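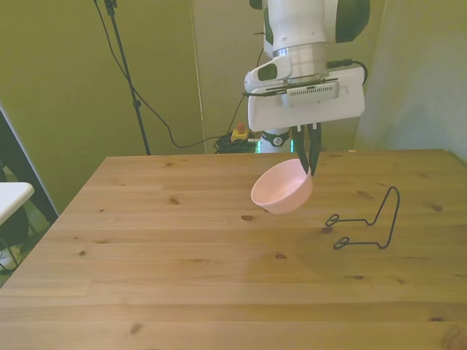

A pale pink bowl above the tabletop.

Notes on Lime Plaster at Skarnik

The north wall of the old schoolhouse at Skarnik was patched with hard cement render some decades ago, and the stone behind it has suffered as a result. In March the owners asked Ajith Marar to examine it. His report recommended that the render be removed by hand and the wall replastered in lime.

I should record that Geetha Kulkarni and I did not agree at first on the mix. She favored a putty lime throughout; I preferred a hydraulic lime for the base coat - the wall takes the full weight of the winter rain. We settled on the latter, with putty lime for the finish.

The base coat is 11 millimeters thick and was left for 30 days before the next was applied. Damp burlap was hung over it during the dry spells. Readers who have written to ask about hair may wish to know that goat hair was used, well teased, in the first coat only.

The window reveals remain to be done. Edem Yakubu will begin on them once the sills have been reset.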